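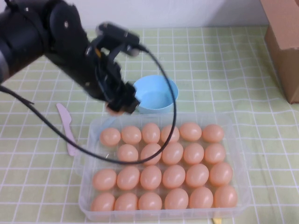
Malou Ingvarsson has been selling cakes out of Tollbridge for eleven years and still hasn't got a shop. Doesn't want one, she says, and says it again before I've got my coat off. We did most of this interview in bits, between phone calls, with a delivery man at the door and something in the oven I kept being told not to let her forget. She bakes sponges mostly, a few tarts, a saffron bun in winter that people drive over from Rutham for. Everything begins with a tray of eggs and a small light-blue plastic bowl, on a pale yellow-green cloth with thin white lines going both ways. When she bakes, each real egg gets broken into a cup first, then tipped in with the rest. "One bad one in a mix for six cakes and that's your morning. You only do it the once."

I wanted to talk about prices, because that's what everybody at the Saturday market talks about. Butter especially. She pulled a face at butter.

"I put a big sponge up by two pounds last year and I felt sick doing it," she says. "Wrote the new card, put it out, took it back in. My daughter put it out again. And the first woman in the queue just paid. Didn't look at it." A few regulars did go. Two came back. One now buys a slice where she used to buy the whole cake, and Malou thinks that's fair enough.

She learnt from an aunt, in a kitchen with no scales. It made her very strict about scales. Eggs get weighed in the shell, then the same weight of butter, sugar and flour, and that's the recipe, more or less, she's got no secret. What she has got is a notebook for the oven. Where the hot corner is. How long on a windy day. The oven's second-hand and came off a school in Savchuk Road when they changed the kitchen over, and she paid 400 for it, plus the man to fit it, plus the man to come back and fit it properly.

Start-up costs, then, for anyone reading this with an idea in their head. She did them for me on the back of an envelope. The oven. The mixer, 500, new, "the one thing I'd never buy used". Tins, 200 if you're careful and she wasn't. Insurance, the food hygiene course, boxes. Boxes go on for ever. All in she'd borrowed 3000 from her brother and it took her four years to pay it off, partly in cake.

"He'd say that was the better half."

Does she make a living? Long pause. The phone goes, it's someone wanting a christening cake in February and she talks them down from three tiers to two. Then she comes back and says yes, now, but it didn't for a long time and she kept up three nights a week at the care home until the year before last. "People see the stall and they think it's a lovely little life. It is. I was also asleep by half past seven with my shoes on."

The market itself she's got plenty to say about. The pitch rent. The new layout, which put her downwind of the fish. I'd heard there had been a row over it and there had, and she was in the thick of it along with Primo Grasso from the cheese van. They wanted the old places back. They got half of what they asked for, she's now opposite the chemist, with a wall behind her, and says icing sugar stays where you put it for the first time in ages.

Primo I caught on his own later, packing up. He's blunter. "She undercharges. Write that down. Everybody here who makes a thing with their hands undercharges, and everybody who buys it in a box from the cash and carry doesn't." He sells her the soft cheese for the lemon tart. Won't say what he charges for it.

What about help? She has had a few Saturday girls over the years and one boy, who was the best of them and went off to be a surveyor. At the moment it's Tiruwork Mekonnen, who came to buy a loaf cake and ended up asking so many questions that Malou gave her an apron. Tiruwork does the orders book and the stall and has started on her own things, a spiced bread that was meant to be a one off and now has its own card. I asked her what was hardest to learn. "Stopping," she says. "With the mixing. You want to keep going becuase it looks like it needs it. She'd just reach over and turn it off."

There's talk of the two of them taking the old Gresar unit by the station, the one with the green shutters. Malou says there's no talk. Tiruwork says there's a bit of talk. They've been to see it twice. It's got drains, and three-phase electric, and a landlord who rings back. It has also got a rent, and when I bring that up we go straight on to the subject of the weather.

I try her on the supermarkets. Not bothered. "Their cake's for a different day. If you need a cake in ten minutes go and get one, I would, I have." What does bother her is being asked to do things cheap for the exposure, which happens more than you'd think, and customers who order and then don't turn up. She takes a deposit now. It was the hardest thing to bring in and it fixed the problem in a fortnight.

And the saffron buns. She makes them from the start of December and stops on 18th January, no later, whoever begs. There isn't a tradition behind the date. It's her birthday and she's sick of them by then. "I've had people knock on the door on the nineteenth. I've given them a scone."

Her tips, as I was told to put some in. Butter out the night before. Line the tin even if it says non-stick. Don't open the door to look, if it smells done give it five more minutes, then look. Write down what you charged and what it cost you on the same page, so you can't kid yourself. And take a day off that isn't Sunday, she has Mondays, when the swimming pool is quiet.

The timer went about then. Neither of us had forgotten it, I'm pleased to say. She had the tin out and was pressing the top with one finger, and I asked if I could try a bit and was told not until its cold, come back at four.

I went back at four. Lemon. Tollbridge market, Saturdays, opposite the chemist, and go before eleven if you want a whole one.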